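Sorting Kitchen Plastics: Which Tips Hold Up and Which Don't

Most advice on household recycling seems to have been written by people with a double garage and an empty weekend. I have tried a good deal of it in a normal kitchen with one counter and one cupboard that shuts. Some of it saves time. A lot of it sells bins.

Start with the bin itself. The Filus catalog will sell you a four-compartment tower with color-coded lids for just over 100 dollars. I had one for a winter. The compartments were too narrow for a milk jug, and the lids had to be lifted with a clean hand, which you never have when you're scraping plates. A plain open bin next to a clear table does the same job. Put it to the left if you're right-handed, hold the item in your good hand, look at it, drop it. If you can't see into the bin from where you stand, it's too tall.

Clear the table first. I used to sort on the counter between the toaster and the dish rack and kept finding film stuck behind the kettle a week later.

Bags and wrap are where the tips get silly. Folding bags into little triangles looks lovely in a drawer. It takes forever, and you'll pull them all apart looking for one without a hole. Squash the air out, push them into one bigger bag, done. Check for a paper label before you do. Drop-off points differ on whether they care, but a shipping label has your address on it and I'd peel that off no matter what they say.
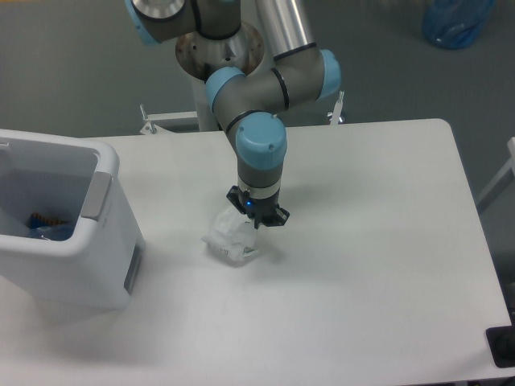

Can plastic bags go in the same bin as bottles?

In most towns they can't. Thin film wraps around the sorting equipment, so curbside programs usually want it kept out, and many grocery stores have a separate collection box by the door. Look up your own town's list, because the symbol printed on the bag tells you what it's made of and says nothing about who will take it.

Back to the kitchen. Rinsing is the next thing people overdo. I've read that every container should be washed in hot soapy water and dried upside down for 30 minutes. For a peanut butter jar, fine, you'll need something like that. For a water bottle, pour out the last inch and move on. Use the dishwater you already have if something is sticky, and don't run the tap for it.

Caps used to come off and now they mostly stay on, at least where I live. Old tip sheets still say to take them off and save them in a jar. I saved 22 of them before I asked at the transfer station and was told to put them back on. Ask first.

Flattening bottles is worth doing only if you're short of space. Twist from the base, squeeze, then screw the cap on so it doesn't puff back up. The Brasitar hand crusher, which mounts on the wall and needs two long screws into a stud, is no faster than your knee. It also jams on anything with thick ribs. Mine went to the thrift store.
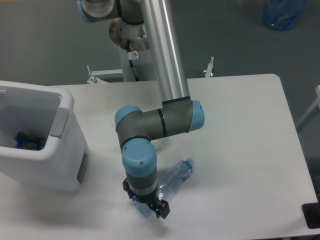
If your town pays a deposit, forget everything I just said about flattening, as the return machines want to read the bar code on a bottle that still has its shape. Keep those in a separate bag and take them back when the bag is full. The Tullar app promises to track your returns and remind you when to go. A full bag by the back door reminds me well enough.

Labels and sleeves: leave them on unless your program tells you otherwise. I soaked a sinkful once with baking soda and vinegar, the mix that every page like this recommends for every problem. It fizzed. The glue stayed where it was. A little cooking oil did shift it, but then I had oily bottles.

Chip bags and candy wrappers with a shiny inside go in the trash at my place. The scrunch test (ball it up, see if it springs open) is decent for telling film from foil, though it fooled me on coffee bags. When in doubt I throw it out, and I've stopped feeling bad about it.

Last thing, the smell. Charcoal pouches under the liner made no difference I could detect. Emptying the bin more often did.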